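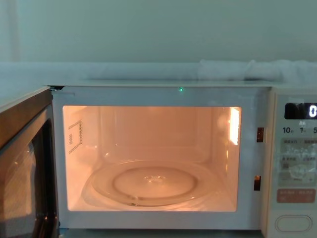
Pilley's migraine numbers look good until you read the second table

Pilley put out the full results for its once-a-month migraine tablet, Plaklow, on July 17, 2026, and the press release was as cheerful as you'd expect. "Transformative" appears in the first paragraph. By the third we had reached "a new chapter for patients." The trial report is longer, duller and a good deal less sure of itself.

Start with who was in it. The company enrolled 1,766 adults with frequent migraine. The headline result, the one in bold type, comes from 1,173 of them. The rest are left out of the main analysis for missing diary entries, stopping the drug early, or "protocol reasons," a phrase that gets no further explanation in the report or in the appendix we went looking through. Losing people happens in every trial. Losing a third of them and then building your headline on the ones who stayed is a choice, and readers should be told about it before page 20.

With everybody counted, the drug still beats placebo, but by much less. Pilley calls this version of the analysis "supportive." We'd call it the result.

Then there's the comparison. Plaklow was tested against a dummy pill. It was not tested against any of the preventive drugs that doctors already prescribe, several of which are cheap. Pilley says a head-to-head study is "under consideration," and it said the same thing in February. A company that was confident of winning that race would have signed up for it by now, or at least that's how it looks from our desk.

Side effects get a short paragraph. Constipation and tiredness were the most common. There were 11 serious events in the treatment group, all judged by the investigators to be unrelated to the drug. They may well be right. The report doesn't say what the events were, so you'll have to take their word for it, and so will we.

Investors didn't seem bothered. Nolix, which holds the European rights, put out its own statement within hours, repeating the best figure and leaving out the group it came from. Its slide deck shows a chart with a vertical axis that doesn't start at zero. We have complained about this before and will probably complain about it again.

The one cool voice so far is the Kolář Institute, which reviews new drugs for hospital buyers. Its early note runs to two pages and asks for the full patient-level data, a breakdown of the dropouts by month, and a price. Pilley has supplied none of these. On price, the company would only tell us that it will "reflect the value delivered," and in our experience that has never once meant low.

None of this makes Plaklow a bad drug. People with frequent migraine have been let down by plenty of treatments, and a tablet taken once a month would be easier to live with than a daily one or an injection. If it works as well as the bold type says, the complete data will show it. Pilley says those will be shared "in due course." We've asked what month that is and will print the answer if one comes.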